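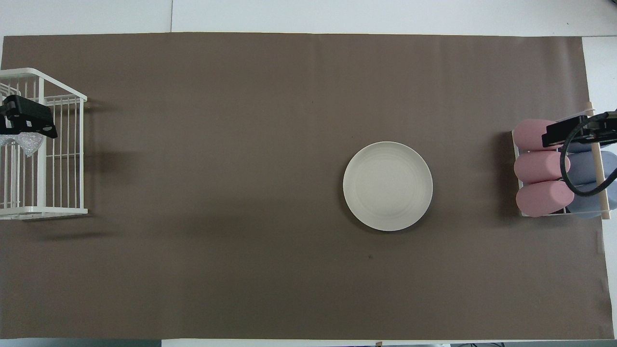
**Ticket 1175 – brown paper cover on the packing table won't lie flat**

Site: Stombridge, packing room
Opened: Tue 12 September
Status: open, waiting on paper

**Problem**

The paper on the white table creeps toward the near side during a shift and the edges go wavy. Plates set down on it pick up grit from underneath. Two Brarnik side plates came back with scratched bases.

**Tried so far**

1. Turned the sheet over. Same waves by lunch.
2. Taped the corners with the Rovoline low-tack. Held for a day, then lifted. It left a residue on the tabletop that took 18 minutes to get off.
3. Cut a fresh sheet from the 80 gsm roll and left it under boards overnight. Better – the middle stays down, the edges still move.
4. Wiped the table before laying the paper. Less grit, but some still turns up on top.

**Notes**

- The join between the table panels isn't the cause. Both sides are level with a straightedge across.
- Crumpled clear plastic goes in the white wire basket. Don't leave it under the sheet, it makes a lump.
- Brush the paper down before each plate.

**Next**

Asked Besnard for a heavier roll, 50 m. They quoted October. Until then change the sheet at the start of every shift and keep the basket on the left end as a weight.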